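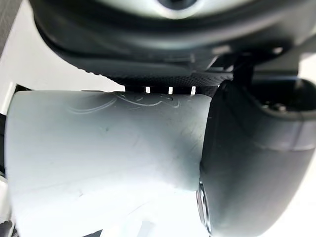
## Wrist camera trial, 22/04/2018

Hi Issa – quick one on where the Hoekstra money has gone so far. We've been comparing two mounts for the wrist camera, and the first one is a bit of a letdown. From that spot the arm's own pale link and the black joint next to it take up nearly the whole view, and the lower part of the link washes out to white. Not much use for finding parts!

We've logged 998 grasps with the Kakent gripper and 2536 with the Lillon one. I like the Lillon better, mostly for how easy it is to swap the fingers.

Still to do:

- move the camera to the second mount and redo the exposure
- rerun the five test parts
- send you the Uris controller quote (sorry, I know you asked in January)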